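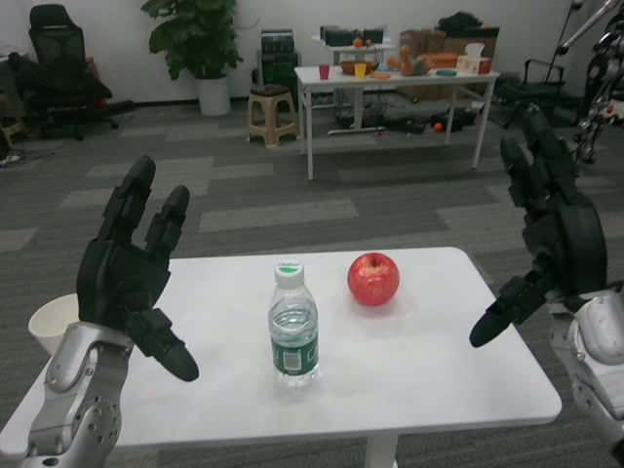

Voyle Receipt Keeper

For sole traders, casual landlords and anyone whose filing system is a glovebox.

The Voyle is a small desktop scanner that reads receipts, sorts them by tax category and stores them for as long as the tax office might care to ask. It holds 2,000 receipts before it wants a rest. Colour or greyscale, your choice — your accountant will not notice either way.

What it sorts

Travel, tools, home office, donations, and a drawer called "Hmm" for the things you bought in June while feeling optimistic about deductions. 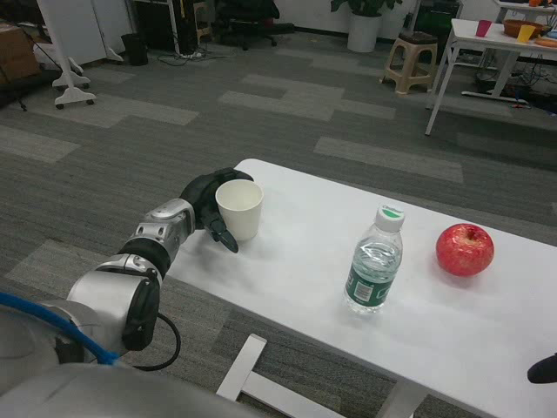

Small purchases are where most claims go missing. A paper cup and a bottle of water, like the pair on the white table, are worth a few dollars between them, and the docket fades before you've found your keys. The Voyle won't make your lunch deductible. It will keep the docket legible while you argue the point.

Specifications

Model: Voyle 19
Feed: single sheet, crumpled tolerated
Export: spreadsheet, or straight to Helora Ledger
Power: USB cable, supplied
In the box: scanner, cable, cleaning cloth, a short manual

Made by Stanov. Sold and serviced by Jodum, who will also replace the rollers if you feed it a parking ticket with the gum still on.

Price: $960, receipt included. Scan that one first.

Page updated Sep 10, 2024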